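Healthy Corner Stores Program
Progress report to the Avanska Fund
Wednesday, June 3, 2020

Summary

The grant supports the sale of fresh vegetables in small stores in the Jonell and Hellwig neighborhoods, where the nearest full grocery store is a bus ride away. This report covers the period since our December report. Work in Jonell is on schedule. Work in Hellwig is behind, for reasons given below.

Store enrollment

Both Jonell stores have signed the second-year agreement and are placing weekly orders. In Hellwig, one store changed owners in the winter and the new owner asked to review the terms before continuing. We agreed to a shorter commitment and a smaller first order. The store is open and selling produce again, but it lost most of the spring season.

Produce displays

The original plan called for refrigerated cases in every store. Two owners told us they could not give up the floor space or cover the power bill, so we moved part of the equipment budget to tiered wooden stands for vegetables that keep well at room temperature. Cabbage and other greens are ordered in smaller amounts and delivered more often. The stands cost less than the cases, and the difference is shown in the budget section.
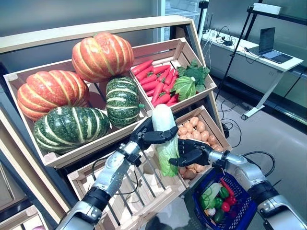
Napa cabbage and pumpkins with the tiered wooden display.

Owners have asked for clearer guidance on what to put at eye level. We are writing a one-page stocking sheet and expect to have it in stores by the end of the summer. It will be printed in English and Spanish.

Deliveries

Zelero continues as our delivery contractor. We made 704 deliveries of fresh produce in the period. The main problem was late arrival on Monday mornings, when several owners had no one free to unload. Zelero moved the Monday route to the afternoon in April and complaints have mostly stopped. Spoilage is still higher than we want for leafy vegetables - owners are asked to write down what they throw out, but the logs come in late and some are only half filled in. We will switch to a phone call once a week and fill in the log ourselves.

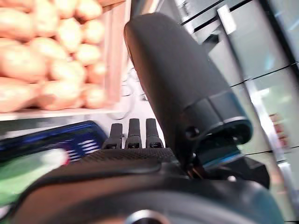 Close view, same location as the display above.

Customer vouchers

We printed 3371 vouchers and gave them out through the clinic, the library and the two schools. Paper vouchers are slow to process. Store owners hold them until they have a stack, then wait for payment, and this has caused some bad feeling. We now pay on the first and fifteenth of each month no matter how few vouchers are turned in.

School visits and cooking classes have been on hold since March. The money set aside for them has not been spent. We ask permission to carry it over to the next period.

Budget

Spending is under plan overall. Savings came from the display stands and the paused classes. Delivery costs went over plan because of the extra trips for greens. A line-by-line table is attached separately.

Next period

- Finish the stocking sheet
- Bring the Hellwig store back to a full weekly order
- Give each new voucher customer a recipe card (first printing of 100)
- Decide with Zelero whether a second cooler van is needed before fall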